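The owner of Dridico, a takeout kitchen in Nollmont, says the lunch rush starts before 11 a.m. and doesn't let up until 2. On a normal day the shop sends out 266 meals. In February it was nearly 500.

"We had the orders but we didn't have the hands," she said. "I was packing rice and answering the phone." 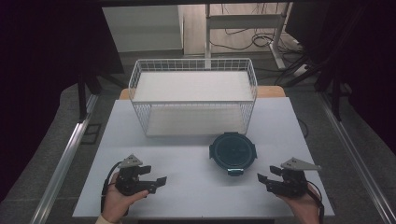 She cut the menu to five dishes that month and dropped delivery to the Sillon side of the river. Some regulars complained. Most came in and picked up their own food.

"I thought I'd lose them," she said. "Sales were down a little, and I slept."

Delivery may come back in the fall — she wants a second driver first.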